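Sorting Drinks by Container: What Goes With What
Project report, Group 2
Kausar Dhanial and Wafula Odera

Background

Our unit asked each group to pick an everyday sorting task and write down the rule people follow when they do it. Other groups took cutlery and laundry. We took drinks, on the theory that it would be easy and we could drink the materials. The first half of that theory lasted until the June progress meeting.

The task sounds like nothing. You have cans and you have cartons, and you have two paper cups, one grey and one yellow. Cans go in the yellow cup, cartons in the grey. We wrote that rule in our proposal in one line and were told, kindly, that a proposal needed more lines.

Choosing the cups

We started with plastic tubs, which were roomy and told us very little, as anything dropped in their general direction counted as sorted. Paper cups are less forgiving. They taper toward the base, they weigh next to nothing, and a full can will happily take one for a ride across the table. Wafula favoured matching white cups with labels. Kausar favoured colour, on the grounds that people don't read labels, and produced our own lab notice about washing mugs as evidence. Colour won.
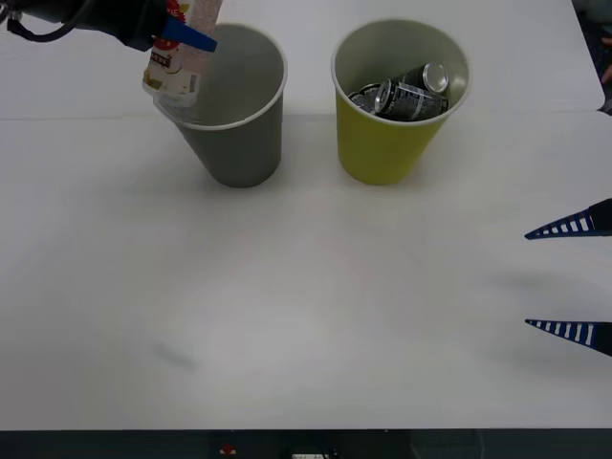

The order of placing mattered more than we expected. The first can in a cup can do as it pleases, but it decides where the second one goes, and by the third you are negotiating. Cans end up leaning on each other at whatever angle the rim allows. We had drawn them standing in a tidy row in our planning sketch, which has since been removed from the appendix.

Cartons were better behaved. Held upright and lowered straight down, a carton needs little more than a clear opening under it. Let it swing to one side and it catches the rim, and the cup goes over.

What counts as finished

We argued longest over this. Kausar held that an item was sorted once it was in the correct cup at all. Wafula wanted it stable, with the cup still standing. We settled on Wafula's version, and our early scores dropped accordingly.

Still to do

Write up the scoring sheet, settle on a rule for bottles, and return the plastic tubs to the cupboard we borrowed them from.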